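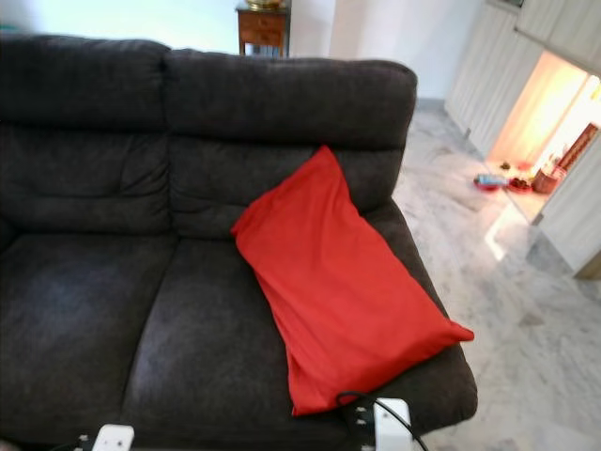

Wodex Home Tidy Kit – two arms, two grippers, wrist cameras incl.

Made for living rooms. Pillows, throws, loose cloth, the stuff that ends up on the couch. Runs off a wall outlet, 38 ft cord. Setup takes an afternoon, Blandine Perrin will walk you thru it by phone.
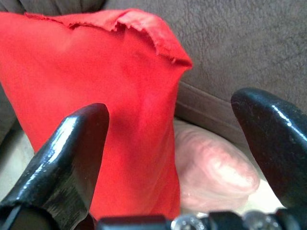
Wrist view – gripper open at a red cloth.

Spare fingers sold in packs of 8, black only. Part no. 2092. Shipping from Taltstead starts in February, deposit $2000. Rentals – ask Behrouz Ahmadpour. No refunds on opend finger packs.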